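Home News Membership Orchards Events Contact
Search this site Enter keywords Go
Reading time: 3 minutes

Pear season: notes for members from the Mestivard Growers' Association

The Association wishes to inform members that the pear harvest in the Gollow district opened in September and is expected to continue for 7 weeks. Early blocks on the lower slopes were picked first. Growers above the Ulon road should plan for a later start, as nights there have remained warm and the fruit has been slow to reach picking firmness.

Members are reminded that pears should be picked mature but firm and ripened off the tree. Fruit left on the branch until soft will often break down at the core while the skin still appears sound. The usual test applies: lift the pear gently to the horizontal, and if the stem parts cleanly from the spur, the fruit may be taken. Stems should be left on, and pears should be set down in the picking bag by hand.

For those keeping fruit at home, the Association recommends cool storage in a single layer, with the pears not touching. Fruit may be brought into a warm room as needed and is ready to eat when the flesh near the neck gives to light pressure from the thumb.
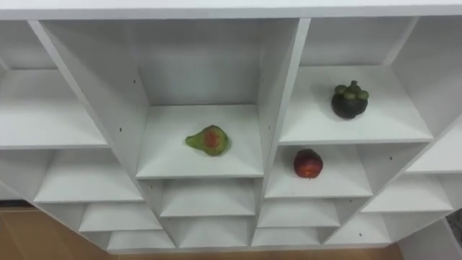
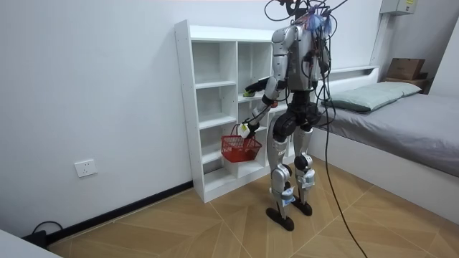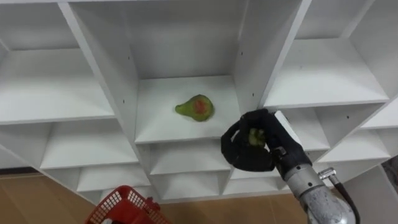 Pear on a white shelf

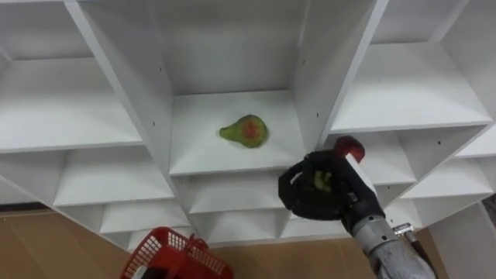
Skin color is a poor guide to ripeness in many varieties. A red blush reflects the variety and exposure to sun, and it may be well developed on fruit that is still hard. Members submitting samples for the variety register are therefore asked to record the picking date and the position of the tree in the row, and to leave the color entry until the fruit has been stored for at least three weeks.

The register now holds 1,822 entries. Some 200 of these lack a rootstock, and letters will be sent to the growers concerned before the end of the season. Corrections may be returned by mail or handed in at the Reddy packing shed, which is open to members from 8 a.m. until noon during harvest.

Crates on loan from the shed should be returned clean and dry. Crates with broken slats should be stacked separately by the side door and reported at the desk. Requests for grafting wood from registered trees will be accepted once the harvest has closed, and forms will be enclosed with the winter newsletter.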